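Lowther Finger Comparison: README

Wrist-view grasp trials for two parallel-jaw finger sets on one arm. Maintained by Jolene Tuhiwai and Tayla Katene. Last revised June 29, 2026.

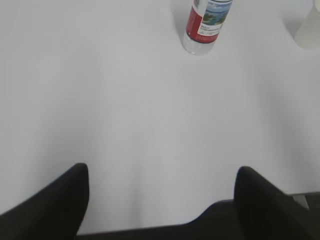 The set covers 800 trials. Each trial is one approach, one close, one lift and one release, logged from the wrist camera and the gripper controller. The purpose was to decide between the Orkelia fingers and the Grastico fingers for light packaging, and to find out whether the stock controller could stay in place for either.

Contents

trials.csv: one row per trial
video/: wrist camera clips, one per trial, named by trial number
force/: gripper current and jaw width logs, same naming
calib/: camera intrinsics and the wrist-to-camera transform
splits/: train, validation and test lists
notes.txt: operator notes, free text, not cleaned

Hardware

The arm, mount and tabletop were the same for all trials. Only the fingers and the controller profile were changed. Orkelia fingers are stiff and have a replaceable pad. Grastico fingers flex along their length and have no pad. Both bolt to the same base without an adapter. The controller is an Asonia unit running two profiles, "hold" and "soft". The hold profile closes to a current limit. The soft profile closes to a width target and then creeps.

Re-run the calibration in calib/ if you remount the camera. The transform is good only for the mount as shipped. We loosened it once, between trials 464 and 465, and there are two transform files for that reason. Use wrist_a.txt up to and including 464 and wrist_b.txt after it.

Fields in trials.csv

trial: integer, starts at 1
finger: orkelia or grastico
profile: hold or soft
object: object key, see objects.txt in calib/
pose: upright, lying or leaning
start_width: jaw width at the start of the approach, millimeters
close_time: seconds from close command to stable current
result: lifted, slipped, pushed or aborted
operator: JT or TK

"Pushed" means the object moved before both fingers made contact. "Slipped" means both fingers made contact and the object left the grip before the release command. Anything stopped by hand is "aborted", including stops for cable snags. Do not count aborted trials as failures without reading the notes.

Results so far

Of the 800 trials, 189 are marked slipped. Most of those are clear plastic containers under the hold profile with Orkelia fingers. The thin walls give way before the current limit is reached, and the grip shifts on the lift. The soft profile helps with both finger sets but takes longer to settle. Grastico fingers do better on round bodies and worse on flat cartons, where the tips splay and the contact patch gets small.

We have not settled on one set. The current plan is Grastico with the soft profile for bottles and Orkelia with the hold profile for cartons, pending a check of pad wear.

Known problems

Clear and frosted containers have low contrast against the white table. The baseline detector misses their edges often, and box labels for these objects were drawn by hand.

The wrist camera does not see the top of tall objects during the approach. Do not estimate height from a single frame. Object heights are in objects.txt.

Auto exposure was left on. Brightness shifts when the fingers get close to a dark object.

15 clips have a gap in the force log. They are listed in force/gaps.txt and are left out of the test split.

Pose labels were set by the operator at the start of each trial and were not updated if the object moved during the approach.

Splits

Splits are by object, so no object in test appears in train. Both finger sets and both profiles are present in every split. If you need a split by finger set, filter on the finger column and keep the object lists as they are.

Loading

Clips and force logs share a clock, but the force log starts earlier. Read the offset from the first line of each force file and subtract it before you align the two. Jaw width is reported between mounting faces, so subtract the pad thickness for Orkelia trials. The value is in calib/pads.txt.

Changes

Second release: wrist_b.txt added, result column merged from two older columns, gaps.txt added.
First release: Orkelia trials only, hold profile only.

Send corrections to Tayla Katene with the trial number and the file name. Corrections to pose labels should include the clip time.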